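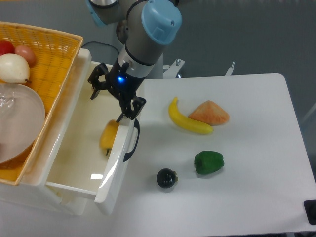
21/03/2018

Continued from the previous page. Line tests for the Urnen valley, fixed wireless and old copper compared.

I started late this morning. The line tester wanted an update and after the update it had lost all the saved profiles, so I typed them in again from the printed sheet. Please, whoever borrows it next, leave the printed sheet in the case.

The question is still the one from Palesa: why do the houses above the chapel lose their connection in the evening, when the cabinet says that all is well? We have 62 houses on this cabinet. Tươi made the list again from the billing records, and two of them are holiday homes with the service paused, so I leave these out of the evening figures.

Copper first. I put the long drum on the bench side of the test modem to imitate the far end of the valley. Sync was stable at the beginning, then I added noise in steps. At the fourth step the modem dropped and came back at a lower speed, and it stayed at the lower speed also after I took the noise away. This is how it was written in Clyde's note from September, but I wanted to see it with my own eyes. The modem does not try to go up again before somebody restarts it. Clyde thinks it is a setting in the profile and I think it is the firmware. We did not agree on the telephone.
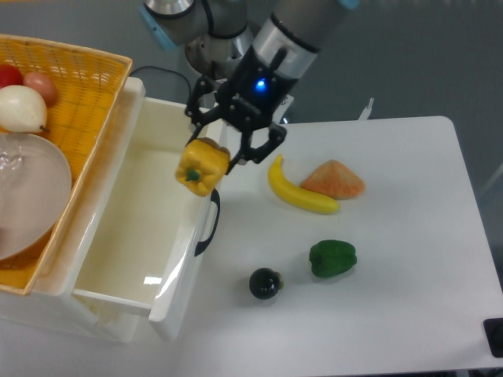 Yellow pepper held over the open drawer.

In the afternoon I went through the logs which Sinéad brought from the site. She has the good habit to write the weather beside each reading, so I could compare. Rain makes no difference that I can find on the copper. On the radio link from Oosthuizen farm to the mast there is a small loss in heavy rain, but the link has enough margin and no house was cut off for this reason.

What I do see is the hour. Between seven and ten in the evening the waiting time goes up on the radio link, to 178 milliseconds in the worst reading. In the day it is 33. A web page will still open with this, only slowly, but a video call is very unpleasant and people will say that "the internet is gone". I believe now that we have two different faults and that the customers describe both with the same words.

To do from this part:
ask Palesa to divide the complaints into "slow" and "completely gone"
restart remotely the modems which sit at the low speed, and write down the time
find out who else shares the link behind the mast
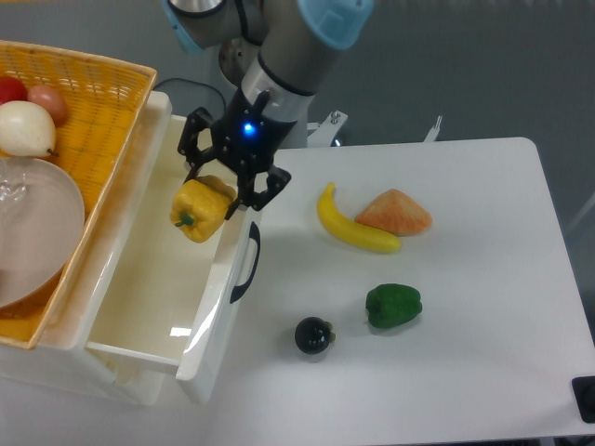 Rural Access Group, Cludier Networks

The last point is the difficult one. The mast belongs to Zovorska and we rent only a part of the capacity. Eugénie has the contract and she read me the paragraph on the telephone. It promises a speed "under normal conditions", and nowhere is it explained what is a normal condition. She will write to them and ask for the evening traffic curves. I asked her to request the curves per hour, because last time we received one average for the whole month and it was of no use.

I also tried the queue setting on the small router, the one which divides the traffic more fairly between the users. With one big download running and a call at the same time, the call was clean. Without the setting it broke up after a few seconds. It is a bench test with only two users, so I will not promise anything to the valley, but it costs us nothing to try it on the farm side.
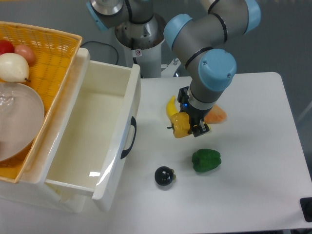 One warning about this setting: it must know the real speed of the link. I entered a value too high the first time and then it did nothing at all, and I lost almost an hour looking for a fault in the cable. Set it a little under the measured speed. When the speed of the link changes in the evening, as I suspect here, we must choose the evening value and accept to lose something in the day. Sinéad does not like this. She says people pay for the day also. I understand her, but the complaints come in the evening.

The copper profile I have changed only on the test line, with the name "urnen-test". Do not copy it to the live cabinet. Clyde wants to compare it with the old one first.

Open questions for the next entry: does the modem stay low with the older firmware also? Tươi has one with the old version in her cupboard and will bring it. And is the clock in the farm router correct? Some lines in the log are one hour different from Sinéad's paper notes, and if the clock is wrong I must move my whole evening table.

The drum is back on the shelf, and the tester is charging by the window.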